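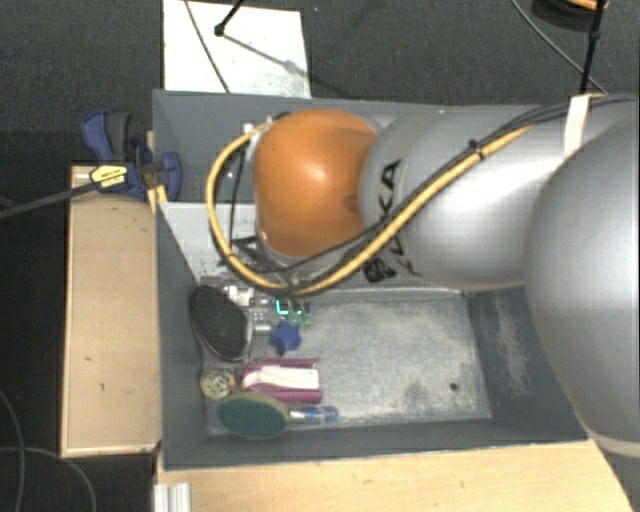 Storage bin (household)

A storage bin is an open-topped container with a flat floor and upright or sloping walls, used to hold loose articles that have no fixed place on a shelf or in a drawer. In the home it is found in utility rooms, closets, garages and under sinks, where it commonly holds brushes, cloths, small tools and other articles of mixed size. The term overlaps with tote, crate and tub. A tote usually has a lid and handles, a crate has openings in its walls, and a tub is round or oval in plan.

Form

Most household bins are rectangular, a shape that allows several to stand side by side without wasted space. The upper edge is finished with a rim, which stiffens the walls. Rims may be straight and thin, as on many gray utility bins, or rolled outward to form a grip.

Walls are either vertical or drafted. Drafted walls slope inward toward the floor, so that empty bins nest inside one another. The slope reduces the floor area relative to the opening, and articles placed near the edge tend to lean on the wall. Vertical walls give more usable volume but do not nest.

Depth governs how the bin is used. A shallow bin shows its whole contents at once. A deep bin holds more, but small articles at the bottom can be hard to reach, and a tall wall casts a shadow over whatever lies next to it.

Dividers

A divider is a flat panel set across the inside of the bin to separate one group of articles from another. Fixed dividers are molded with the body. Loose dividers slide into slots or are held by friction. The Lecomte pattern, sold for pantry use, has 2 pairs of slots and accepts a panel 410 mm long. The Flinisska bin has no slots and is supplied with a folded insert.

Contents and arrangement

Articles in an undivided bin may be scattered over the floor or grouped at one end. End grouping leaves a clear area into which further articles can be set down and sorted, and is usual where the bin is emptied and refilled often. Scattered storage gives each article more room but makes the bin harder to clean.

Brushes are a common source of difficulty. An oval brush laid on its bristles rocks when touched, and the bristles take a permanent set if left under load. Laid on its back it is stable, but dust settles in the face. Many households tilt the brush against a wall of the bin — a compromise that keeps some of the bristles free and leaves an edge exposed for lifting.

Wear

The floor of a bin wears faster than the walls. Hard articles dragged across it leave pale scratches, which are more noticeable on dark gray than on white or clear bins. Repeated rubbing produces cloudy areas in which single scratches can no longer be told apart. Similar patches form on the inner walls where articles or hands pass. Such marks are superficial. Cracks at the corners and along the rim are structural, and a bin with either should not be lifted when full.

Dehua Shi, in a household storage manual published by Gomitz, separates wear into 2 classes, surface and edge, and recommends inspecting both when the bin is emptied. Venkatesh Chowdary uses the same division but treats staining separately.

Cleaning

Loose dust is tipped or brushed out before any water is used, as grit moved about under a cloth adds to the scratching. The floor and walls are then washed with mild detergent and dried. Scouring pads dull the surface.

See also

Drawer organizer
Nesting container
Scrubbing brush
Utility room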